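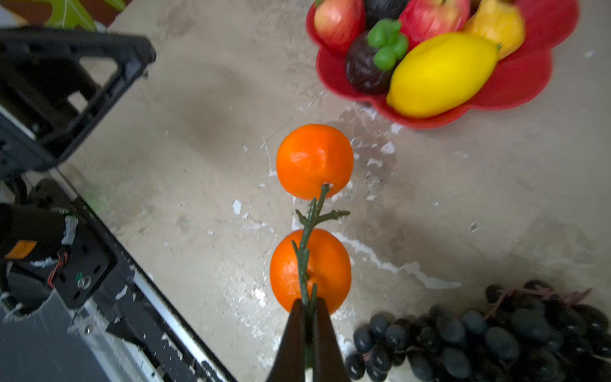

모바일 게임 개발사 브리르코(Brirkow)가 2019년 7월 12일에 사옥을 일반에 공개해서 다녀왔다. 신청은 홈페이지에서 받았고 정원은 155명이었다. 입구에서 이름표와 안내 책자를 받은 뒤 조를 나눠 움직였다. 내가 들어간 조는 그래픽 팀부터 시작했는데, 이 팀은 농장 경영 게임 '카라키(Karaki)'의 과일 아이템을 그린다. 초록색 플라스틱 가지에 모조 오렌지 두 개가 위아래로 달린 것을 보면 아이템 그림에서 무엇이 어려운지 짐작이 간다. 껍질이 오톨도톨하면서 윤기가 있어서, 작은 아이콘으로 줄이면 그 질감이 거의 사라진다. 담당자 말로는 아이콘에서는 질감을 포기하고 윤곽과 반사광만 남긴다고 했다.

다음은 서버 운영실이었다. 유리벽 밖에서만 볼 수 있었고 촬영은 금지였다. 카라키 접속자 현황이 벽면 모니터에 나오는데, 이벤트 시작 직후에 그래프가 가파르게 올라간다는 설명을 들었다. 점검 시간을 새벽으로 잡는 이유를 묻는 사람이 있었고, 해외 이용자 때문에 요즘은 오전 점검도 검토한다는 답이 돌아왔다.

관심이 제일 컸던 곳은 시연실이다. 신작 '카스투라(Kastura)'를 한 사람당 10분씩 해 볼 수 있었다. 좀비가 나오는 생존 슈팅 게임이고 시연 버전에는 스테이지가 3개 들어 있었다. 조작은 왼쪽 가상 패드로 이동, 오른쪽으로 조준하는 방식이다. 자동 조준은 기본으로 켜져 있는데 설정에서 끌 수 있다. 두 번째 스테이지 중간에 적이 몰려나오는 구간에서 화면이 잠깐 끊겼다. 시연용 기기가 최신 기종이었으니 출시 전에 손을 봐야 할 것 같다. 소리는 헤드폰으로 들었고 총성보다 발소리가 더 잘 들리는 편이었다.

과금에 대한 질문이 질의응답 시간의 절반을 차지했다. 카스투라의 유료 재화는 보석이고, 시연 계정에는 300개가 들어 있었다. 무기 강화 한 번이면 꽤 줄어든다. 회사 측은 광고를 보고 보석을 받는 기능도 넣을 계획이지만 하루 횟수 제한은 아직 정하지 않았다고 했다. 변조된 설치 파일에 대한 이야기도 나왔다. 카라키에서는 지난 분기에 변조 앱을 쓴 계정 2087개를 정지했고, 이의 신청은 고객센터에서 따로 받는다고 한다. 정지 기준을 공개해 달라는 요청에는 확답이 없었다.

마지막으로 배급을 맡은 브리스우드(Briswood) 쪽에서 일정을 짧게 설명했다. 안드로이드 사전 예약을 먼저 열고 iOS는 그 뒤에 연다. 정확한 출시일은 말하지 않았다.

기념품은 스티커 한 장과 카라키 쿠폰이었다. 쿠폰은 7월 말까지 등록해야 하고 계정당 한 번만 쓸 수 있다. 주차장이 좁아서 차를 가져온 사람들은 건너편 유료 주차장을 이용했다. 다음 공개 행사 신청도 같은 홈페이지에서 받는다고 한다.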